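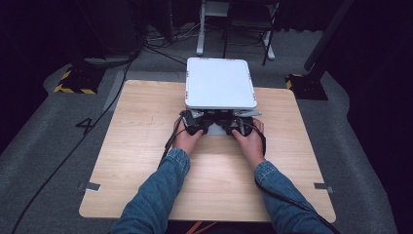 Dalarden, outubro

Retomo neste espaço as notas sobre mobiliário de trabalho, interrompidas durante o verão. O assunto desta vez é a mesa quadrada de tampo claro, peça modesta que raramente merece atenção nos catálogos e da qual depende boa parte do conforto de uma sala.

O modelo que adotámos consta da linha Cesteck e foi encomendado em 5 unidades, ao preço de 105 euros cada. A proposta concorrente, da Hattori, ficava nos 79 euros, mas previa cantos vivos, e essa condição tinha sido excluída desde o início. Os cantos ligeiramente arredondados evitam incómodos a quem circula entre postos de trabalho – sobretudo em salas alcatifadas, onde as mesas mudam de lugar com frequência e os cabos ocupam parte do chão.
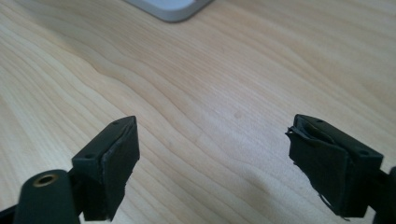

A escolha do tom foi objeto de maior ponderação. Os tampos brancos refletem em excesso a luz do teto e os escuros denunciam o pó ao fim de uma manhã. O bege claro, com o veio em ondas suaves, mantém um brilho discreto e tolera bem os pequenos pontos escuros e as manchas ténues que o uso vai deixando. Recomenda-se, ainda assim, a limpeza com pano macio ao final do dia.

Quanto à arrumação, mantém-se o critério anterior: sobre a mesa permanece apenas o necessário à tarefa em curso. A Savance sugere calhas para os cabos, com orçamento de 200 euros por sala. O pedido segue em análise e dele darei conta na próxima nota, juntamente com as medidas definitivas das cadeiras.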